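Three pairs of fingers, one arm, too much tape

Okay, so the finger comparison. I promised this back in April and then the wrist camera mount cracked and I sulked for a bit, but it's finally done and I have opinions!

If you're new, the bench arm has been running on the fingers it shipped with for ages. They're fine. They're short, they're stubby, they pick up a wooden block like a champion, and the moment you ask them to do anything with a bottle they turn into a pair of thumbs in oven mitts. Treasa Mulcahy left a comment on my last post telling me to stop complaining and try something else, so I did, and I spent more on postage than on the fingers themselves (thanks, Treasa).

The three contenders:

The stock fingers, as above.

The Natside soft pads, which are floppy ribbed things that curl around whatever you close them on. Very fun to poke. My neighbour's kid poked them for a solid half hour.

The Stalari wedges, which are stiff, black, and look like somebody chopped the end off a doorstop. I nearly didn't bother with these. They looked so plain in the listing that I figured I could print something just as good, and then I tried to print something just as good and it delaminated.

For anyone who wants to copy the setup, I kept everything else the same. Same arm, same controller (the Clotance board, still on the old firmware, don't write in), same little camera at the wrist looking straight down past the fingertips. I do every run by hand with the leader arm first and only let the policy have a go once I can do it comfortably myself. Yolanda Salazar talked me into that order ages ago and it has saved me a lot of swearing. If I can't do it with my own wrist and my own eyes, a network trained on 128 of my demos isn't going to manage it either.

So, the soft pads first, seeing as they were the ones I was excited about. They are gorgeous on anything squashy. Chip packets, a bread roll, a sock – no trouble at all. They're forgiving too, you can come in a good centimetre off and they'll sort of hug the thing into the middle. But they wobble. Pick up something with a bit of weight at one end and it droops, and by the time you've swung it across to where it's going, it's pointing somewhere else. And they're fat! I hadn't thought about how much room they need on either side until I tried to get one down next to a shelf divider and heard it go squeak.

The other thing is the camera. With the soft pads on, a good chunk of the bottom of the picture is just pad, and it changes shape every time you close it. The policy hated that. It would close on nothing, see a big dark blob move, and carry on to the next bit very pleased with itself.

The wedges I fitted on a Sunday afternoon with the cricket on. Two bolts each side and they lined up first go, which I want noted, because the Natside ones took me an evening and a file. They stay put in the camera view, one in each bottom corner, with a nice wide gap of tabletop between them, and you get used to steering by that gap very quickly. It's a bit like learning where the corners of a new car are.

I've been using a corner-shop sort of layout for the testing: drinks in a rack, chocolate bars up on a stepped stand, some fiddly odds and ends, and a tray for things to end up on. It's a proper pain of a layout and I love it. Clear acrylic is miserable for a wrist camera, all glare and edges that come and go, and everything sits at an angle.
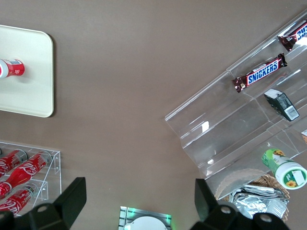 Bottles were where the wedges really won me over. You come in along the angle of the bottle, get the flat tips either side, and squeeze, and it doesn't roll out on you the way it does with the stock pair. I could do it nearly every time by the second evening. With the stock fingers I was dropping enough of them that I put a towel down on the floor.

Chocolate bars were closer. The soft pads are probably still better there if there's space, but on the upper tiers there mostly isn't, and I got sick of dragging the whole stand toward me when a pad caught the edge. The wedges go in like a letter opener. You do have to ease off on the grip or you'll end up with a two-piece Snickers. I ate the evidence.

Foil packets in a basket are still a nightmare with everything. Shiny, crinkly, no two the same shape, and they grab onto each other. Soft pads win that one, grudgingly, and I wouldn't let any of the three do it without me watching.

A couple of settings, for those who asked. I dropped the grip current limit to 485 on the wedges, down from 800 on the soft pads, and that's plenty for a bottle. I also slowed the last bit of the approach, and I knocked the camera exposure down a notch to take the edge off the acrylic. That last one helped more than I expected and cost me nothing, so try it before you buy anything.

Úna Ní Bhriain reckons I should stick a thin strip of silicone on the inside of each wedge and have the best of both. I've got a sheet of the stuff somewhere under the bench, so that's next. If it peels off after one session you'll hear about it.

I'm keeping the wedges on for now. The Natside pads are in the drawer for sock days, and if anyone local wants the stock pair they can have them for the price of a flat white. One of the screws is a bit chewed.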